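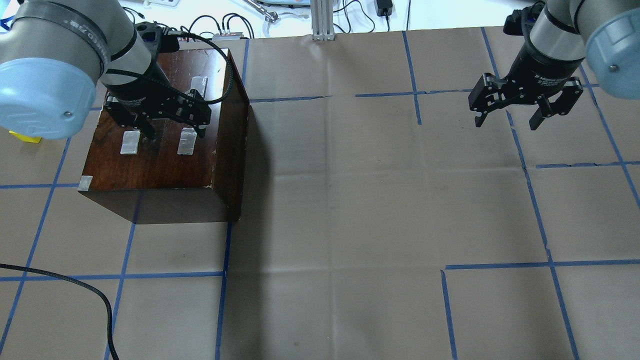 Cadton says painter's tape lifts clean after two weeks and that the question is a waste of everyone's time. I saw that remark on another thread here before posting, and I don't buy it.

My problem is a grid. I want straight tape lines on paper so I can put things back in the same square each time. The guides all promise an hour's work. Mine took most of a Sunday and the lines still jog wherever two strips meet.
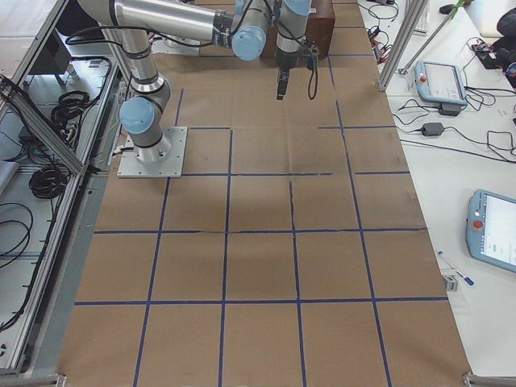 I also doubt the paper stays put. It creases, the creases pull the tape, and then your squares aren't square. Is there a way to do this that works, or do people just stop looking closely?
Posted by Kinside, Sun 13 February

Ardeleanu
Snap a chalk line first, then tape. Run every long strip in one piece and lay the cross strips over the top. If you cut at each crossing you'll get jogs, whatever the video told you. Iron the paper on the back, low heat, no steam. I wouldn't trust anybody who says folds flatten by themselves. Mine from December are still there.

Calolville
just use a ruler

Cadton
I stand by two weeks. That was on tile, I admit. Paper is a different matter and I'd expect the top layer to tear.
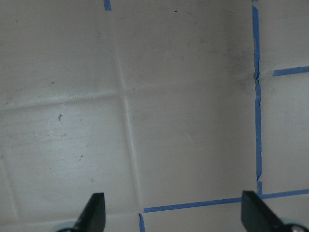
Can I use the grout lines as a guide and skip the chalk?
Only if you check them with a long straightedge first. Plenty of tile jobs wander.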